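# Vustley Student Gripper Set

By Saqib Jadoon
Last updated: October
2 min read

Recordings made by the Vustley robotics club with a hand-held gripper. The set goes with the club's entry in the Tavora challenge, household track. Valeriano Lorente teaches the course the club grew out of and keeps the master copy.

## What is in it

There are 1,141 episodes in the release. An episode is one attempt at one task, from the start beep to the stop beep. Each one has:

- `video.mp4`, wide-angle, from the camera on the gripper
- `pose.csv`, gripper position and rotation
- `width.csv`, jaw opening in millimeters
- `meta.json`, task name, operator code, session code, outcome

Outcome is entered by the operator right after the attempt and can be `ok`, `fail` or `unsure`. We kept the failures. If you only want clean attempts, filter on `ok`, but check a few by eye first. Operators did not all agree on what a clean drawer close was.

## Tasks

The five tasks are drawer open, drawer close, box flap, cup to tray and cloth fold. Cloth fold is the smallest, with 213 episodes, and has the most `unsure` labels. It was added after the others, when the challenge rules changed.

## How to load it

Unpack the archive and run `python load.py --task drawer_open`. The loader resamples pose and width to the video times. Older sessions store rotation as Euler angles and newer ones as quaternions. The loader handles both. If you read the CSV files yourself, check the header line.

The train and test lists are in `splits/`. They are split by session, so no session appears in both. Please don't shuffle episodes across them if you plan to compare with our numbers.

## Sessions and room

Most sessions were run in the Hasow room, which the club furnishes with whatever it can get. Furniture gets moved between sessions, and we did not log where each piece stood. Marker boards are used to line up the pose track. Sessions are often crowded, and other club members can be seen at their own work during an episode. 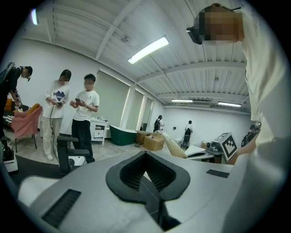
View from the gripper camera during a club session, faces pixelated.

## Known problems

- Pose drifts when the marker board is out of view for long. Episodes we caught have `drift: true`.
- Jaw width reads nearly 2 mm too high in the first sessions. It has not been corrected in the files.
- Session codes starting with K were recorded with the Kinoshita mount, which holds the camera a little lower. Don't mix them with the rest without checking the calibration file.
- Audio was removed from all videos.

## Use

Free for class and club work. Faces are pixelated in the release and we ask that you leave them that way. Anyone who was recorded can ask for an episode to be taken out; write to Saqib with the session code. Bug reports on the loader go to him too.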